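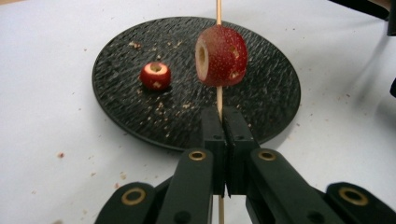

Crumbs in the Knuckles

My aunt gave me the left gripper to look after when I was hired at Letgate, and she called it the easy one, which should have warned me. (Reet Rozīte is her full name and everybody uses all of it, me included.) The right one had been serviced in September. The left one clicked.

So there I was with a tray of screws and a rag, listening to it open and close like an old man's knee! Open, click. Close, nothing. I wrote it in the book as cycle 1463 and took the first finger off.

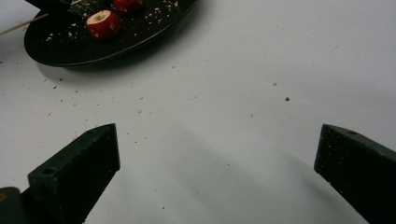 Apple gets everywhere, that's the thing. It dries to a sort of varnish, and then the crumbs stick to the varnish, and by the end of a week at the skewers you've got a whole pie crust down in the joints. I wiped the linkages with warm water, then alcohol, and pushed a cotton swab through each bushing until it came out clean. Twenty-eight swabs. I was so proud of that pile I nearly kept it.

Then I put it back together and it clicked.

"Try the finger screws," said Reet Rozīte, who was eating her lunch and hadn't looked up.

"I did the finger screws."

"You did them tight. Do them even."
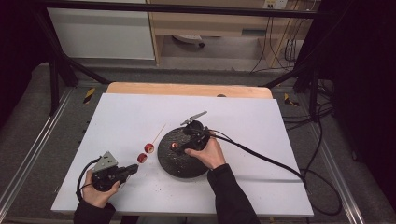
I backed both screws out, closed the fingers on a clean skewer so they'd sit flat against each other, and went in a quarter turn at a time, one side and then the other. Open. Close. Open. She'd stopped chewing by then, and we both leaned in to listen.

No click. She handed me the other half of her sandwich and told me to go check the cable.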